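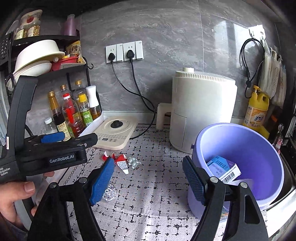

The white mat with the black dashes and scrolls, on the countertop

Sulach Bread Club: minutes of the May meeting, 2025-05-21

Shares 30 | Comments 2

Present: Irén Halász, Bence Szalai, Botond Kun, Henk De Haan and me (Benedek Szekeres, taking the minutes again, as my punishment for owning a decent pen). We started late as half of us were still arguing in the car park about rye.

Last month's minutes
Read and agreed, with one change. Botond would like it written down that his April loaf was not "flat", it was a flatbread. I have changed it. Bence abstained, and laughed while abstaining.

The oven at the Rader hall
This took up most of the evening, I'm afraid. The left side runs much hotter than the right, and we've all been turning our tins halfway through, but the new people don't know to do that and two of them took home loaves that were black down one side (very sorry, both of you!). Henk rang the hall and they say the thermostat is on order. They said that in the winter as well. Irén wondered if we could just put a note on the oven door, so I'm going to write one and stick it up before the next bake. Bence wants us to get our own thermometer, the sort that hangs off the shelf, and has offered to lend his until we find one. We agreed to both.

We also talked about asking for money off the hire while the oven is playing up. Henk thinks it's cheeky and I think it's fair enough. We went round it a few times and then left it for June.

Flour
The price from Mengal has gone up again. Irén had the new list with her and read it out in a very sad voice. The strong white isn't too bad, but the wholemeal has really jumped and the spelt is silly money now. Botond has been trying flour from Pultosell at home and brought a loaf for us to taste, and I have to say it was lovely, a good chewy crust and a bit of sourness to it. Henk found it gummy in the middle. Botond said Henk had cut it while it was still warm, Henk said he'd been handed it with a knife, and so on.

What we settled on in the end: stay with Mengal for the white, and get one sack of wholemeal from Pultosell as a test. Irén will order it. If it's good we'll swap over after the summer.

Starter
Bence is going away for a while and can't look after the club starter. I said I'd have it. He has given me a page of feeding instructions, both sides, with underlining. For anyone who wants some, I can split it and bring jars to the next bake, just bring a clean one to swap.

Summer fair, July
We've got a table again, same spot by the gate. Last year we sold out before lunch and people were quite cross with us, so Irén would like to bake a good deal more this time. She had us down for a lot of big loaves. I think rolls do better, as people eat them walking about, and Botond pointed out that a roll tin holds far more than you'd expect. We're going with mostly rolls, some seeded loaves, and Henk's ginger bread if he feels like it (he does, he was only waiting to be asked).

Long talk about roll size. My rolls come out at about 90 grams if I don't weigh them and everyone else's are smaller, so Irén wants us all using scales. Her recipe starts with 900 grams of flour, which fits the big mixing bowl nicely, and she'll send it round to everybody. Please do a practice batch at home before July and tell us how you got on.

The money from the fair last year came to 511 after we'd paid for the table. Most of that has gone on tins and flour, and I've asked Bence to bring the book next time so we can see what's left before we go ordering baskets.

Baskets
See above. Botond likes baskets. Put off.

Any other business
Someone has gone home with the long bread knife. Please check your bags, I'm not cross, I'd just like it back.

Henk asked if we could do an evening on bagels. Big yes from everyone! He'll lead it, probably in the autumn once the oven is sorted.

Irén said the tea towels need a proper boil wash and looked straight at me. I've got them in a bag by my front door.

Next meeting is in June at the Rader hall, usual time. Botond is bringing the cheese, so come hungry.

B. Szekeres

Recent items
Minutes of the April meeting (corrected)
Feeding the club starter: Bence's notes
Irén's roll recipe for the big bowl
Who's baking what for the summer fair
Lost: one long bread knife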